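Beltwood Open Day (Dreltix Robotics Hall)

The Beltwood open day is a yearly public visit to the hall where Dreltix collects hand movements for its robots. It falls in November, always on a Friday, and I've gone to enough of them that the local wiki asked me to write the entry, so this one comes in first person!

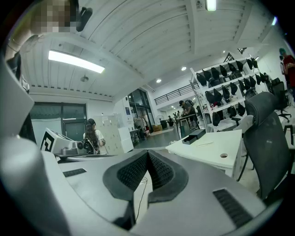
The hall used to be a carpet showroom, and it still has the big open floor that goes with that. Dreltix took it over from a company called Allari and kept most of the layout. On the day itself the doors open at 10 in the morning and the last group goes in at 4. Last time 643 visitors signed the book, up from 475 the year before, and the line for the afternoon demonstration went out into the parking lot.

What people come for is the handheld grippers. You hold one like a chunky power tool and do some everyday job with it, and the recording is used later to teach a robot arm the same job. The part that does the gripping is a pair of finger pads, dark gray with a black diamond texture on the grip surfaces, and they meet in a V. There's a tall white shelving unit holding rows and rows of the black grippers, and kids head straight for it (so do I).

The regular staff keep working while visitors are there, which I like a lot more than a staged show. You see people at their stations, someone bent over a work table, a box with one of those black square marker patterns on it sitting next to the equipment. The marker helps the software work out where things are. Ask before you touch anything at a station, they're nice about it but a nudged box means starting over.

The demonstration runs 2 times, at 11 and at 3. Visitors get a turn at the Dimitriou task, named after the street the company started on: pick up a folded cloth, move it to a tray, set it down flat. It sounds easy and my first try was terrible. The score sheet goes up to 100 and my best ever is 71, from two visits ago.

Getting there: the 3 o'clock session fills first, so put your name down at the desk when you arrive. Bring a sweater. Strollers are fine on the main floor.

See also: Beltwood Library maker room; Allari showroom (closed).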